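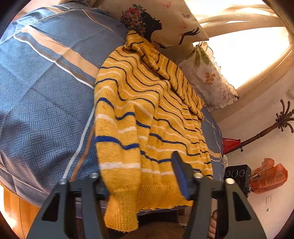 *A striped sweater on the bed.*

## So the Usidell coalition is over (for now, anyway)

Dear friends, I had half a letter written to you on 09/07/2021 about the library hours, and then the telephone started going and I had to throw most of it out. By now you'll have heard that the Drutard group has walked away from the Ilent party and will be sitting with the opposition on the town council. I've had more mail about this than about anything since the bridge tolls, so please forgive me if I go on a bit.

A lot of you are angry, and I do understand it. Plenty of people in Usidell voted for Drutard candidates in March with the leaflets still on the kitchen counter, and those leaflets said in big letters that the two parties would govern together for the full term. It was a promise, and I don't think it helps to pretend it was a mood or a suggestion. One reader on Mendonça Street wrote that she felt she'd lent somebody her car and found it parked outside a stranger's house, which made me laugh and then made me rather sad.

All the same, I can't put the whole of it on the Drutard side. The Ilent leadership had the bigger share of the seats and they behaved like it, all spring long. The road budget went to a vote with 2 days' notice. The change to the bus contract was given to their own partners as a finished document, 40 pages of it, the evening before the meeting! If you treat the people who keep you in office as if they were furniture, sooner or later they'll get up and leave (and I said so in this letter at the time, though I know some of you thought I was being a fusspot).

Cameron Maihi, who led the walkout, spoke to a full hall at the Grange last week and I went along with my notebook. He was calmer than I expected. He said the bus contract was the last straw, and that he'd sooner lose his own seat than vote for something he hadn't been given time to read. I believe him about the reading. I'm less sure about the rest, because he was awfully quick to accept the deputy's chair from people he was calling reckless as late as the spring debate, and when a man near the front asked him about that he talked about the weather for farmers instead.

There's a petition going for a fresh election. It has 372 names on it as I write, and it needs 400 before the clerk has to look at it. I've signed, after a good deal of dithering. Whichever of them you'd vote for, I think you ought to be asked again now that the arrangement you voted on is gone. The sheets are at the feed store and the post office, and you'll need to print your address as well as sign.

Do keep writing, even the cross ones. Library hours next time, I promise.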